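Corkdale Chess Forum > Clubs and Casual Play > Touch move in friendly games?

fatelia45
Joined: February
Posts: 7

Hello all. I moved to Corkdale this winter and I play in the evening group at the library. Last week my opponent touched his knight, thought for a long time, and then moved a bishop. I said touch move. He answered that it is only a friendly game. Who is right? I did not want to make a bad feeling, so I let it go – and I lost.

negi_e4
Posts: 2899

You are right by the rules, but he is right by the custom of that group. When I started there we only used touch move if there was a clock on the table. Ask before the first move.

Rernen
Posts: 30

I don't agree with negi_e4. If you learn to play with your fingers, you will do the same in a tournament and lose a piece for it. I lost a rook like this in my first league game. My whole club plays touch move, also the children, and they got used to it in one evening.

negi_e4

Children in a club with a coach, yes. People who come after work for a coffee and a game are another thing.

fatelia45

Thank you both. I think I will ask for it before the game, as negi_e4 says, but I will keep it for myself in every game.

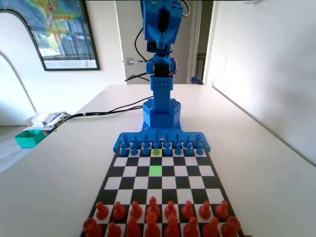 One more question, about castling. If I touch the rook first and then the king, must I move only the rook?

Rernen

Under strict rules, yes. King first, always, and with one hand.

negi_e4

On this one we agree. At the library I would still let you castle :)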